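Clendura two-arm torso kit, revision 2
Trilico workshop, Evville

Overview

Clendura is an upper-body robot kit for home builders and shared workshops. It comprises a torso frame, two arms, two-fingered grippers, a control box and a matching simulation model. The base is not included. Most builders bolt the torso to a fixed post or to a wheeled cart of their own making.

The mechanical design is by Radek Koubek. The simulation package and controller are maintained by Tahmineh Nouri. Printed parts can be ordered with the kit or made at home from the supplied files.

Supplied parts

Torso frame, folded aluminium, with printed front panel
Left and right arms, shipped assembled as far as the wrist
Two grippers with spare finger pads
Control box with power supply and emergency stop
Wiring loom, labelled at both ends
Fasteners, bagged by assembly step
Licence key for the simulation package

Specifications

Upper arm link, centre to centre: 242 mm
Shoulder height above mounting plate: 927 mm, with the standard riser
Gripper opening: up to 70 mm
Communications: one bus per arm
Mounting: four-hole plate, M8

The shoulder height can be lowered by cutting the riser. Measure from the mounting plate, and enter the new value in the geometry file before the first powered move. The controller does not detect a shortened riser.

Assembly

Fit the torso to its base before attaching either arm. The right arm goes on first, as its cable passes behind the left shoulder bracket. Tighten the shoulder bolts in a cross pattern and leave the front panel off until the homing check has passed.

The homing check moves each joint slowly through a short arc. Stop if a joint hesitates or a cable goes taut. The usual cause is a loom clip fitted on the wrong side of the elbow. Gülizar Demirtaş rewrote this section of the manual after her own build at the Kurtuluş workshop, and the clip positions are now drawn at full size.

Finger pads are a wearing part. Replace them when the ribbed surface has gone smooth at the tip. Do not use solvent cleaner on the pads. Warm water and dish soap are adequate.

Simulation package

The package runs on an ordinary desktop computer with a discrete graphics card. It loads the same geometry file as the real controller, so a changed riser or a longer finger is carried across without a second edit. Room surfaces, wall colours and furniture can be changed from the scene file.

Drawers and cabinets are the recommended first exercise. The robot has to approach a handle at the correct angle, close on it and pull along a straight line while the torso stays put. Errors in wrist calibration show up early in this exercise. The default viewpoint sits at the head of the robot, looking forward over the torso panel and both arms.

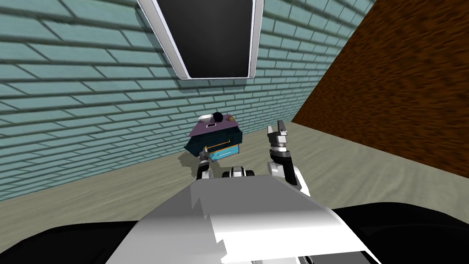

Handle stiffness and drawer friction are set per object. The default values are low. Builders planning to work with older furniture should raise the friction in small steps and repeat the pull at each setting. Objects placed on top of a cabinet are simulated as loose bodies and will shift if the cabinet is bumped.

Camera position may be changed in the viewer settings. If a physical camera is fitted, enter its measured offset from the neck plate. A poor offset gives good results in simulation and consistent misses at the bench.

Known limits

The kit is not rated for outdoor use. It should not be run with children or pets within reach of the arms. The emergency stop cuts motor power, and the arms will sag under their own weight when it is pressed. Keep the space below them clear.

Ordering

Kits are built in small batches, and the next batch ships in April. Shared workshops may order one kit with additional software licences. Spare arms, grippers and looms are sold separately. Orders and colour requests for the front panel go to Melahat Baysal at the Evville workshop. Warranty repairs are handled by Tarık Karabulut. Include the serial number from the underside of the control box.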